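Budget & Equipment > Small Robot Arms > Buying Advice

Planning a two-arm table for soft bags: what should we set money aside for?

Kiran Kaushik

I'm putting together an equipment request for our workshop at Fedville, and it has to be in by May. The job is packing small things into soft bags: books, booklets, card packs, a pencil case. We want to do it with a pair of small tabletop arms, the light kind with hobby-size servos, because that is what the money will stretch to.

I have a trial table to go by, and I'd like the request to match it as closely as possible. Both arms sit on one rail along the front, and there are walls on the other three sides.

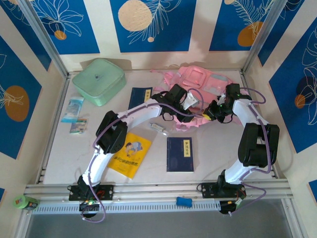

What I have on my list so far

- two arms with grippers
- rail, corner posts and wall panels
- one fixed camera over the table and one small camera at each wrist
- power supplies and a laptop we already own
- a box of things to pack

My questions are mostly about what's missing. Should I put in for a third arm as a spare, or just parts? Is it worth paying for softer gripper fingers from a supplier, or do people print their own? And how much should I hold back for things I haven't thought of? Whoever reads the request will want a reason for every line, so please say why if you can.

I should add that we have one printer, not a great one, and one person who can solder.

Riet Prins

We went through this at Lidside, with bags as well, so I'll go in the order of your questions.

Spare arm: no. Buy spare servos. On our table the joints near the gripper gave out well before the big ones at the shoulder, so look at what your arm uses at the wrist and gripper and order extra of those. I asked for 12 spares the first time and that lasted us through the project. Cables go too. Ours rubbed and pulled at the plugs, and a bad cable looks just like a bad servo until you swap it. Put in a full second set. They're cheap.

Fingers: print them. You'll change the shape more often than you expect, and paying a supplier for each change adds up quickly. We made over 30 before we settled, and most of those cost next to nothing. Bright filament is handy, as the finger tips are easy to pick out in the wrist view when everything else in view is cloth. 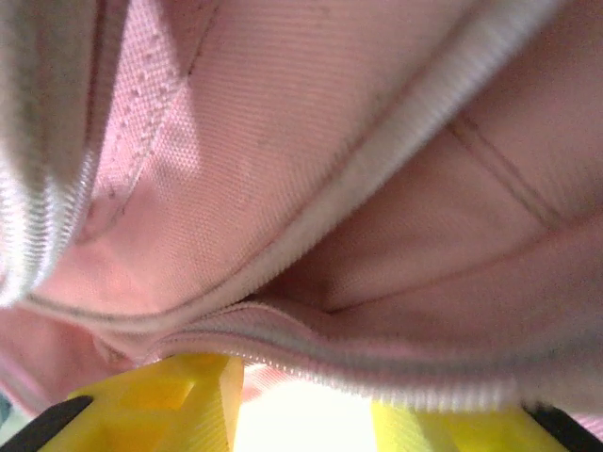 Wrist camera at the mouth of the bag, yellow fingers just under the lower zipper.

The wrist cameras are where I would spend more than you've planned. A bag fills the whole view once the gripper is close to it. If the camera can't focus near, the zipper edge closest to it is a blur, and you're left guessing where the opening is. Ask the seller for the nearest focus distance before you order, and ask for it in writing. We bought the first set on price and bought them all again later. That second order was the worst line in our budget.

Lighting is missing from your list. Get two flat panels you can dim. Pink or pale cloth goes white very easily under a single strong lamp.

Bags: buy several of the same one at the same time. Shops change stock, and zippers wear out when they're pulled at all day.

Jelle Koster

just get a bigger single arm. two small ones is double the trouble. Tiltuvwood had a used one listed for a good price last time I looked

Gerrit Lambrechts

A single arm won't hold a bag open and put something in it, unless you build a stand for the bag. That can work, but then the stand should be in the budget too.

I agree with Riet on spares and cameras. A few things to add from the planning side.

Reach. Check it before you order the wall panels. Our first table was too deep, and neither arm could get to the back corners. We had the panels cut by Claeys and paid for the cutting twice. Lay the floor out with tape first, clamp the arms down, and move them by hand to each corner.
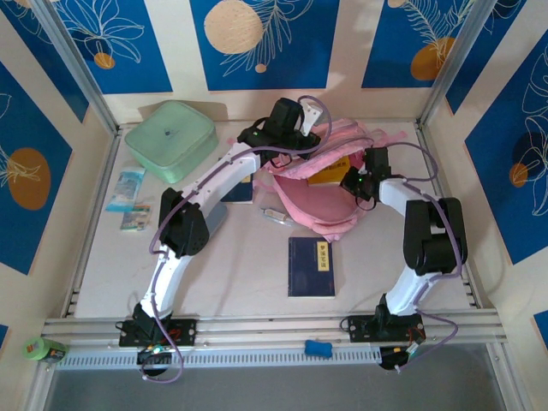

Leave room under the rail as well. The boards and wires have to go somewhere, and a slotted tray along the front edge keeps them off the floor. It's a small cost that always gets left out. So are clamps, a power strip with a switch you can reach, and spare screws.

For the part you haven't thought of, I hold back 16 percent. Less than that and I've always had to go back and ask again, which goes down badly. If your people don't like a line called "other," split it into shipping, small hardware and printing material. Shipping alone ran to more than I had guessed, as the servos came from one place and the rail from another.

Last point, hours. Whoever can solder will lose a good part of the first month to this. Put 200 hours in the plan for building and fixing, even if no money changes hands for it, so that the other work gets moved off that person's desk.

Kiran Kaushik

Thanks, both. Third arm is out, servos and a second cable set are in, and I've asked two sellers for the near focus distance – one has answered so far. I hadn't thought of the tray. Gerrit, did you go with panels on all three sides from the start, or add them later?

Gerrit Lambrechts

Back wall first, sides later. If you know you want all three, have them cut together.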